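6. 遠隔操作で動きを教える（両腕キット Plunmont）

最終更新：2025年8月3日

前の章までで、アームの固定と配線、カメラの認識確認は済んでいる前提で進めます。まだの人は先にそちらを終わらせてきてくださいね。この章はいよいよ腕を動かして、ロボットに作業を見せるところです。私はこのキットの組み立てでいちばん楽しいのがここだと思っているので、ちょっと長いです。飲み物でも用意して、のんびり読んでください（飲み物は作業台の上には置かないこと！）。

用語だけ先にそろえておきます。人が握って動かすほうを「操作アーム」、それに付いて動いて実際に物をつかむほうを「作業アーム」と呼びます。一回分の動作の記録は「エピソード」です。記録ソフトの Pellent の画面では Episode と英語で出ますが、同じものです。

6.1 教え方は二通り

Plunmont には、手で直接動かして教えるやり方と、操作アームで遠隔から教えるやり方があります。

手で直接、というのは、作業アームの力を抜いて、自分の手で手首やひじを持って動かす方法です。姿勢をひとつずつ覚えさせるのに向いています。ネジ穴の真上で止めたいとか、棚の決まった位置に下ろしたいとか、そういう用途ですね。準備が少なくて済むので、初日に試すならこちらが気楽です。困るのは、自分の手や腕がカメラに入ってしまうこと。映像ごと学習に使うつもりなら、この方法で録ったものは混ぜないほうがいいです。私は最初に混ぜてしまい、あとで選り分けるのに一晩かかりました。

遠隔操作は、操作アームを握って、作業アームにまねをさせる方法です。カメラには作業アームと物だけが映るので、映像と関節の角度をそのまま組にして保存できます。両腕を同時に使う作業、たとえば片方で器を支えながらもう片方で物を入れるような動きは、もうこちらでないと無理だと思ってください。自分の手は二本しかないのに、直接教示だと一本のアームを動かすだけで両手がふさがります。

この章では、直接教示は6.3で軽く触れるだけにして、残りはぜんぶ遠隔操作の話をします。

6.2 始める前の準備

1. 作業台のまわりを片付け、自分が立つ場所を決めます。操作アームを握ったまま作業台の中が見える位置が基本です。私は椅子だとひじが脇に当たってしまうので、立って操作しています。

2. 作業アームの動く範囲に、自分や他の人の手が入らないことを確かめます。

3. 非常停止ボタンを、利き手でない側のすぐ届くところに置きます。両手で操作しているときに押すことになるので、手を離してから探すような場所ではだめです。

4. 主電源を入れます。アームは力が抜けたままなので、まだ何も起きません。

5. Pellent を起動して、「機器」の画面で左右の操作アーム、左右の作業アーム、カメラの全部が緑になるのを待ちます。片方だけ灰色のままなら、だいたいケーブルの差し込みが浅いです。差し直す前に主電源を切ってください。

6. 操作アームと作業アームを、どちらも休止姿勢にそろえます。形がずれたまま追従を始めると、そのずれを埋めようとして作業アームがいきなり動きます。

注意：休止姿勢がそろっていないときは、Pellent が警告を出して追従を始めさせてくれません。警告を無効にする設定もあるにはありますが、触らないでください。私は一度やって、グリッパーの指先を作業台にぶつけました。

メモ：左右の操作アームは見た目がそっくりです。私は根元に色の違うテープを巻いています。左右を入れ替えてつないでも機器の画面では緑になってしまうので、休止姿勢の次に「右だけ少し動かす」を必ずやってみてください。右を動かして左が動いたら、設定の「左右の割り当て」を入れ替えれば直ります。

6.3 手で直接動かして教える（姿勢の登録）

遠隔操作の開始位置をそろえるためにも使うので、やり方だけは覚えておきましょう。

1. Pellent の「姿勢」タブを開き、登録したい側のアームを選びます。

2. 空いているほうの手で前腕の下を支えてから、「脱力」を押します。押したとたんに腕の重さがそのまま手にかかってきます。

3. ひじ、手首の順に、行きたい形までゆっくり動かします。指先だけを引っ張って連れて行こうとすると、途中の関節が思わぬ向きに曲がるので、根元に近いほうから形を作るのがコツです。

4. 形が決まったら、支えたまま「保持」を押します。

5. アームが自分で形を保っているのを確かめてから手を離し、名前を付けて保存します。

注意：「脱力」は、支える手が添わっていない状態で押さないでください。高い位置から落ちると、下にある物もグリッパーも傷みます。

注意：関節の隙間に指を入れないこと。とくにひじを深く曲げるときは、内側を握らず外側から押してください。

登録しておく姿勢は、左右それぞれに「休止」と「開始」があれば十分です。私の「開始」は、グリッパーが作業台の手前で軽く浮いていて、手首カメラに奥の物がひととおり入る形にしています。ここが毎回ばらばらだと、あとで再生したときに最初の動きが落ち着きません。

6.4 遠隔操作に慣れる

いきなり録り始めたくなる気持ちはよくわかります！ でも、まず録らずに遊んでください。手が慣れていないうちの記録は、結局ほとんど使いません。

1. 左右とも「開始」姿勢にして、操作アームを握ります。人差し指は引き金に軽くかけておきます。引き金がグリッパーの開閉です。

2. 足元のペダルを踏むと追従が始まります。もう一度踏むと止まり、作業アームはその形のまま保持されます。

3. 何もつかまずに、片腕ずつ前後、左右、上下に動かします。自分の手の動きよりほんのわずか遅れて付いてくる感じを、ここで体に入れておきます。

4. 両腕を同時に動かして、グリッパーどうしを近づけたり離したりします。近づけすぎないように。手首の上のカメラ台は、思っているより張り出しています。

5. 軽いコップをひとつつかんで、持ち上げて、元の場所に戻します。これをあきるまで繰り返してください。

練習のときの速さは、設定の「追従速度」を34にするのが私のおすすめです。初期値はもっと速くて、手の震えまできれいに拾ってしまいます。慣れてきたら上げてもいいのですが、私はけっきょく今もこの値のまま使っています。遅いほうが、つかむ瞬間の向きを落ち着いて合わせられるんですよね。

メモ：手を動かしているのに作業アームが途中で止まるときは、関節の可動域の端に当たっていることが多いです。無理に押し込まず、来た道を戻ってください。操作アームのほうにはまだ余裕があるので気づきにくいです。

メモ：引き金を握り込みすぎないこと。柔らかい樹脂のコップだと、しっかり握るほど形がゆがんで、離したときに跳ねます。当たったな、と思ったところからほんの少しだけ足すくらいでちょうどいいです。物をつかんだ感触は操作アーム側には返ってこないので、手首カメラの映像で指の当たり方を見ます。

6.5 課題を決める

録る前に、何を教えるのかを一文で書いてください。冗談みたいな手順ですが、これを飛ばすと必ずぶれます。私が使っている Grundolwood という練習課題集では、課題ごとに「始まりの状態」「やること」「終わりの状態」を一行ずつ書くことになっていて、この形がとても使いやすいので、そのまま借りています。

食器ラックの課題なら、こんな感じです。

始まりの状態：ラックは作業台の上、コップはラックの外。
やること：コップをつかんでラックに入れる。
終わりの状態：コップがラックの中にあり、グリッパーは離れている。

この「グリッパーは離れている」を書き忘れると、コップを握ったまま終わる記録と、離して少し下がってから終わる記録が混ざります。前に私がやったときは、学習させたロボットがコップをラックに入れたあと、いつまでも手を離さずに固まっていました。かわいかったですが、録り直しです。

コップの向きも決めておきましょう。伏せて入れるのか、そのまま立てるのか、どちらでもいいならそう書きます。伏せる場合は手首を返す動きが入るので、つかむ位置から逆算することになります。横からつかんでおくと返しやすく、上からつかんでしまうと返す途中で可動域の端に当たります。

ワイヤーのラックは、初心者にはちょっと意地悪な相手です。指先がワイヤーの間に入り込んで、引き上げるときにラックごと連れてきてしまうことがあります。ラックを持ち上げて動かすのも課題に入れたい人は、それはそれで別の一文にして、別のフォルダに録ってください。

6.6 カメラの見え方を確かめる

遠隔操作の記録は、あとから使うときに映像がすべてです。録り始める前に、全部のカメラを順に開いて見ておきます。

1. Pellent の「映像」タブで、固定カメラを開きます。作業台の奥の壁際から手前のバーまで入っていれば大丈夫です。

2. 「開始」姿勢から物をつかみに行く動きを一度やって、腕が物を完全に隠してしまう時間が長くないかを見ます。隠れるときは、カメラより先に物の置き場所を変えてみてください。

3. 手首カメラを左右とも開きます。グリッパーの指先が画面の下のほうに両方見えているのが目安です。片方しか見えないときは、カメラ台のネジをゆるめて角度を直します。

4. 明るさを「固定」にします。自動のままだと、手首カメラが作業台に近づいたとき明るさがふわっと変わって、見返すとけっこう気になります。

5. 「基準画像を保存」を押します。次の日に同じ構図に合わせるときに、これを薄く重ねて比べられます。

注意：カメラの角度を直すときは追従を止め、「保持」の状態で行ってください。

メモ：透明や半透明のコップは、台の色によっては映像の中でかなり見えづらくなります。色の濃いコップもひとつ混ぜておくと、見返すときの手がかりになって助かります。

壁の柄については、よく聞かれるので一言だけ。無地でも柄でも構いません。途中で変えるなら、どのエピソードから変えたかをメモ欄に残しておいてください。私はそれを忘れて、映像を一本ずつ開いて確かめることになりました。

6.7 記録する

さあ、本番です。

1. 課題の「始まりの状態」に物を並べます。毎回まったく同じ場所に戻す必要はありません。むしろ少しずつずらしてください。コップの位置も向きも、人がなんとなく置いたくらいの散らばり方がちょうどいいです。

2. 手を作業台の外に出してから、左右を「開始」姿勢に戻します。

3. Pellent の「記録」を押します。短い音が2回鳴ったら記録が始まっています。

4. ペダルを踏んで追従を開始し、課題をやります。急がないこと。止まって考える時間もそのまま録られるので、どのコップから行くかは始める前に決めておきます。

5. 「終わりの状態」になったら、グリッパーを少し引いて、ひと呼吸おいてからペダルを踏みます。

6. 「保存」か「破棄」を選びます。迷ったら、破棄せずに「保留」に入れておいてください。

途中で失敗したときの扱いは、始める前に自分で決めておくのがいいです。私の決め方はこうです。コップを一度つかみそこねて、すぐにつかみ直せたら、それは残します。つかみ直しを見せておくと、ロボットのほうも自分で立て直せるようになることがあるからです。コップが台から落ちた、ラックが倒れた、自分が手を出して直した、のどれかなら破棄します。手を出したエピソードは、どんなにそのあとが上手でも破棄です。

最初の目標は18エピソードにしてみてください。これだけで賢いロボットになるわけではありません。自分の操作の癖と、並べ方の偏りを見つけるための量です。私の場合、コップを置く場所がやたら右に寄っていました。自分では散らしているつもりだったんですけどね。

注意：記録中に作業台へ手を入れないでください。倒れたコップを反射的に直したくなりますが、先にペダルで追従を止め、アームが保持に入ったのを見てからです。

注意：手首が熱いと感じたら休ませてください。持ち上げたまま考え込むのがいちばん負担になります。考えるときは物を台に下ろしてから。

メモ：疲れてくると、動きが雑になるより先に、決まった順番でしかつかまなくなります。私はそれに気づいたら、その日はもう終わりにしています。

6.8 操作中の画面の例

食器ラックとコップの課題で、両腕を操作しているときのカメラ映像です。最初のものが手首カメラ、残りが固定カメラになります。見てほしいのは、グリッパーとラックの位置関係です。 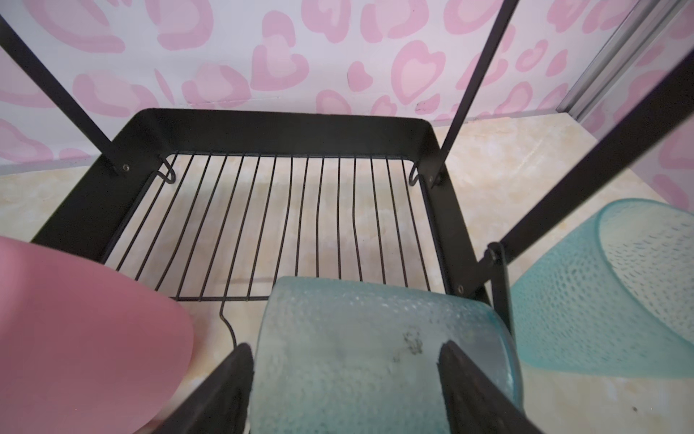

手首カメラ。容器のふちがラックの手前のワイヤーに重なって見えるくらいの近さです。

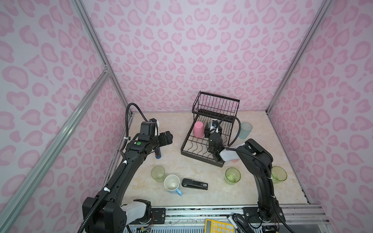 固定カメラ。右のグリッパーがラックの中まで下りていて、そのすぐ左にピンクのコップが伏せてあります。 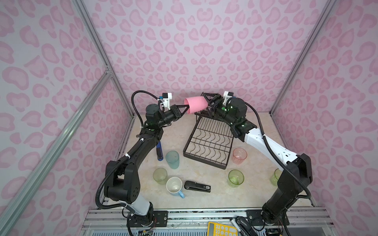 6.9 見返して、使う分を選ぶ

録り終えたら、忘れないうちに一度見返しましょう。

1. 「一覧」タブで、その日のエピソードを固定カメラの映像で流し見します。倍速で構いません。

2. 最後の場面だけは普通の速さで見ます。グリッパーが離れているか、物が課題どおりの場所にあるかを確かめます。

3. 気になったものは手首カメラに切り替えて、つかむ瞬間を見ます。指が物の中心から外れたまま運んでいるものは「保留」に移します。

4. 「保留」にたまった分を最後にまとめて見て、残すか捨てるかを決めます。一本ずつその場で悩むより、並べて見たほうが基準がぶれません。

5. 残ったものに課題の一文を付けて、書き出します。

見返していると、自分では両腕を使っているつもりで、片方がずっと宙で待っているだけの記録がけっこう見つかります。課題に両腕が要らないならそれで構いませんが、支える役をさせたかったのなら録り直しです。そういうときは、待っている腕に先に仕事をさせる順番に変えてみてください。先にラックのふちを押さえてから、もう片方でコップを取りに行く、というふうに。

書き出しの形式は Pellent の標準のままで大丈夫です。ほかの道具で学習させたい人は、Ingvarsson 形式の変換ツールが「書き出し」の下に入っています。6月の更新から、左右の手首カメラの名前がそのまま引き継がれるようになりました。それより前の版で書き出したものは左右が無印になっているので、混ぜる前に必ず名前を付け直してください。

6.10 再生して確かめる

学習に進む前に、録ったエピソードをひとつ、そのまま作業アームに再生させてみます。記録と実機がずれていないかの確認です。

1. 選んだエピソードの最初のコマを画面に重ね、物を同じ場所に並べます。この作業だけは、ずらさずにできるだけぴったり合わせます。

2. 手を外に出し、非常停止ボタンに片手を置きます。

3. 「再生」を押します。初回は速さを半分に落としてください。

4. 終わったら「休止」姿勢に戻します。

再生は周りを見ずに、録った関節の動きをなぞるだけです。コップが少しずれていれば平気で空をつかみますし、そこに別の物があればぶつかります。うまくつかめなくても落ち込まないでくださいね。指先がコップのすぐそばまで行っていれば、機器のほうは合っています。毎回同じ方向に大きくずれるなら、原点合わせからやり直しです（第4章）。

6.11 困ったときは

追従を始めたらガクッと動いた
休止姿勢がそろっていません。ペダルで止め、6.2の手順6に戻ってください。

片方のアームだけ付いてこない
ペダルの設定が「片腕」になっていないかを見ます。なっていなければ「機器」の画面で色を確認し、灰色なら主電源を切ってからケーブルを差し直します。

グリッパーが閉じきらない
引き金の校正がずれています。「機器」から引き金の校正を選び、全開と全閉をゆっくり一往復させます。私は週のうちに一度はやっています。

指先がラックのワイヤーに引っかかった
引っ張らないこと。いったんグリッパーを開き、入っていった向きと逆向きに少しずつ戻します。抜けないときは追従を止めて保持にし、非常停止を押してから手で外します。非常停止でも腕の重さは残るので、必ず前腕を支えてください。

映像と動きがずれて保存される
カメラを一台のハブに集めていると起こりやすいです。手首カメラと固定カメラで差し込み口を分けてください。直ったかどうかは、グリッパーを素早く開閉して録り、角度のグラフと映像を並べて見るのが早いです。

保存に時間がかかる
空き容量を確認します。私のところでは、保存先がほぼ埋まっていたときに同じことが起きました。古い「破棄」の中身はごみ箱に残っているので、空にするとかなり戻ります。

6.12 片付け

1. つかんでいる物を台に下ろし、グリッパーを空にします。

2. 左右とも「休止」姿勢に戻し、Pellent を終了します。

3. 前腕を支えて主電源を切ります。

4. 配線が関節の下に挟まっていないかを見ます。腕に沿った保護管は、長く動かしたあとに留め具の位置がずれていることがあります。ずれていたら元の位置に戻してください。

5. 今日の並べ方で気になったことを、メモ欄に一行書いておきます。「コップが右寄り」くらいの雑なもので十分です。次に電源を入れたとき、最初に読むのがそれになります。

学習の設定と実行は第7章に続きます。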